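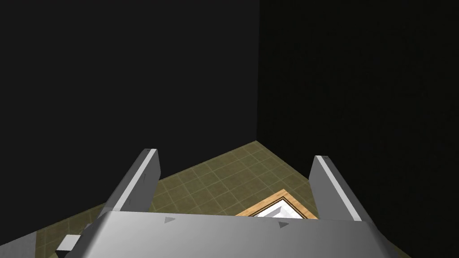 Room corner, dark walls. Simulated view.

Kirileck nightly export stops partway, no error shown
Posted 7/29/21 by Abelardo Sepúlveda

This site uses cookies to keep you signed in and remember your settings. Accept / Manage cookies

Status: Resolved
Product: Kirileck export queue
Destination: Zurnen file share, Golob office

Problem

The nightly export from Kirileck to the Zurnen share has been stopping before it finishes. The queue had 1,770 files in it last night. This morning there were 231 in the destination folder and the job still said "Running." There was no error on screen and no email alert. Canceling the job from the menu did nothing, so I had to stop the service.

The same job ran fine every night until we moved the share to the new server earlier in July. Nothing was changed on the Kirileck side that I know of.

What I checked first

Disk space on the share. Plenty free.

Disk space on the export machine. Also fine, although the temp folder had a lot of old junk in it. I cleared it out and ran the job again. It stopped again, a little further along than before.

Permissions. The service account can create, rename and delete files in the destination folder. I tested by hand while signed in as that account.

File names. Our older folders have long names and I thought one of them might be over the limit. I took the first file that had not copied and exported it alone. It went through with no trouble. So did the next one. I stopped looking at file names after that.

Antivirus. I added the destination folder to the exceptions list and restarted. No change. I have since taken the exception back out.

What the log says

The normal log only shows the start of the job. You have to turn on detailed logging under Settings, Service, Advanced, then restart the service or it keeps writing the short version. With that on, the last lines before the stop were:

write ok
write ok
session refresh requested
session refresh refused by host
waiting for host

After "waiting for host" nothing else is written. I left it overnight to see whether it would time out and it did not.

I compared three runs. The number of files copied was different every time, but the gap between the first write and the refused refresh was the same, almost 30 minutes. That pointed to the connection and away from the files.

Cause

The new Zurnen server ends a sign-in session after a set time, even when the session is busy. The old server did not. Kirileck asks for a new session when this happens, but it sends the request using the saved sign-in from when the job was first created. Ours still had the old server name saved in it. The new server accepts the old name for the first connection – there is an alias for it – and refuses it for a refresh.

Vestetano support confirmed this is how the saved sign-in works. They are treating the endless wait as a separate bug. No date for a fix yet.

Fix

1. Stop the Kirileck service.
2. Open the job and delete the saved sign-in. Editing it is not enough, the old server name stays in the background.
3. Add the sign-in again with the full name of the new server.
4. Change the destination path to the full name too. It has to match.
5. Start the service and run the job by hand once.

Result

The full queue finished on the first try. The detailed log shows several refreshes, all accepted. I turned detailed logging back off afterward, as the log file gets big fast.

Still open

The weekly archive job uses its own saved sign-in and will need the same change before its next run. I have not touched it yet. The email alert only fires on an error, so a job that hangs still won't send one. I have asked Vestetano for an alert based on run time and will add their answer to this ticket.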